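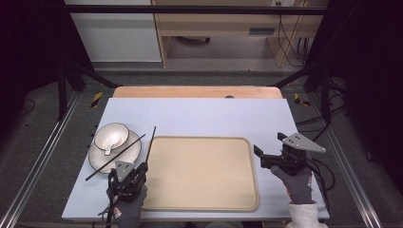 Ditden Tableware Support
Ticket subject: Kullau tray turns on the tabletop board, chopsticks will not stay put
Product: Kullau rectangular tray, beige; Hovland bowl and saucer, white with dark rim; black chopsticks, long
Site: Stuvlow, practice room
Opened by: Golshifteh Hashemi
Assigned to: Elango Raju
Priority: normal
Status: closed, one follow-up item

Original report (G. Hashemi)

We use the setting for table-laying practice. The tray sits in the middle of a light board, and the board lies on a wooden table with rounded corners. The bowl and saucer start out on the left of the tray. The job is to get everything laid out on the tray in the order on the card.

Two faults.

1. The tray turns when anything is set down near one of its corners. It does not slide far. It pivots, and after a few items the long side is no longer parallel to the edge of the board.

2. The chopsticks roll. On the saucer they stay if they are laid across both sides of the rim. On the tray they roll until they meet the raised lip, and then they lie against it at whatever angle they arrived.

The previous tray, a darker one with square corners, did neither. It went out of use in September when the rim split. Everything else on the table is unchanged.

Reply 1 (E. Raju)

Thank you for the report. Please check the following before we send anything out.

a. Press on each corner of the empty tray in turn with one finger. Note whether the opposite corner lifts.
b. Turn the tray over and look for the feet. Your model shipped with 4 clear silicone feet, one near each corner. They are thin and easy to miss against the beige.
c. Wipe the board with a damp cloth, let it dry completely, and repeat step a.
d. Repeat step a with the tray directly on the wood, with the board out of the way.
e. Tell us what the tray has been washed in.

On the chopsticks, please tell us whether the shafts are round or squared along the upper half. We have sold both under the same name.

Reply 2 (G. Hashemi)

a. Pressing the near right corner lifts the far left corner by the thickness of a business card. The other diagonal is solid.
b. Three feet present. The near right one is missing. There is a dull circle where it used to be.
c. No change after cleaning. The cloth came up clean.
d. Same result on bare wood, so I do not think the board is at fault.
e. Dishwasher, normal program, stacked upright between the plates.

The chopsticks are round all the way down. No flat anywhere.

One more observation. The turning is worse when the bowl goes on the right half of the tray, and hardly noticeable when the bowl is still over on its saucer and only the spoon has been moved.

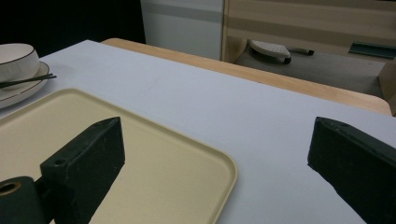
I also tried the tray in different positions on the board, first square to the edge and then on the diagonal, further toward the left. Position makes no difference. It pivots around the same point each time, a little inside the far right corner.

Reply 3 (E. Raju)

A missing foot accounts for the rocking, and the rocking accounts for the pivot. With one foot gone the tray rests on the remaining three. A load over the unsupported corner tips it, the opposite foot comes off the surface, and the tray is then standing on a foot and a bare edge. It will turn with very little side force. A bowl is heavy enough to do it. A spoon is usually not.

The adhesive on the feet is rated for hand washing. The tray itself is dishwasher safe, and the care card says so on the front, but the line about the feet is on the back in small type. I have passed that on to the people who print the card.

Replacement procedure:

Remove all the remaining feet, including the good ones. A new foot next to a compressed old one leaves a height difference and you will be back where you started.
Clean the dull circles with rubbing alcohol. Do not scrape.
Dry for 5 minutes.
Press each new foot down for the time given on the backing sheet.
Leave the tray upside down overnight with nothing on it.

A sheet of feet is on its way to the Stuvlow address, no charge.

As an interim measure, a damp paper napkin folded once under the tray will hold it. Keep the napkin well inside the footprint or it will catch on the lip of the saucer.

On item 2: the tray floor is flat and matte, and a round stick on a flat surface will roll if it is released with any sideways movement at all. I do not consider this a tray fault. The old tray had a ribbed floor, if it was the one I think it was, and the ribs were doing the work. Options are squared chopsticks, a rest, or a change in the order of laying.

Reply 4 (G. Hashemi)

The feet arrived and were fitted per the procedure. Results the next morning, starting at 9:

Corner test: no lift on either diagonal.
Bowl set down in the right half: tray does not move.
Bowl set down deliberately hard at the near right corner: tray does not move.
Tray pushed from the side with a fingertip: slides in a straight line and stays square.

Item 1 can be closed.

For item 2 I looked at the order of laying first, as it costs nothing. The card had both chopsticks going onto the tray before the bowl.

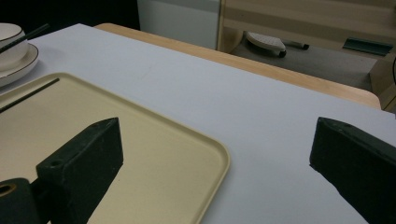

Angle matters more than I expected. A chopstick laid on the diagonal with its end near the rim has less room to travel than one laid parallel to the long side, and it stops sooner. Across the bowl they are stable enough, provided the stick crosses the rim at two points well apart. We have rewritten the card so that the bowl and saucer go onto the tray first and the chopsticks go last, parallel to the near side and against the lip. It is a workaround — the sticks still roll if they are dropped from any height.

Please quote squared chopsticks, black, same length. We would also take a rest if there is a plain one in white to match the bowl.

Reply 5 (E. Raju)

Item 1 closed.

Item 2: squared chopsticks in black are in stock at the same length. The rest is only made with the dark rim line, which should suit the bowl and saucer. Plain white is a special order with a minimum of 1,000 pieces, so I assume that is out.

Quote sent separately. Ticket closed with the quote as the open follow-up item. If the tray starts to pivot again, check the feet first and reply to this ticket so the history stays together.

Internal note (E. Raju)

Root cause: foot detached in dishwasher. Second such case on this tray. Suggest moving the hand-wash line to the front of the care card, and listing round and squared chopsticks under separate names in the catalog.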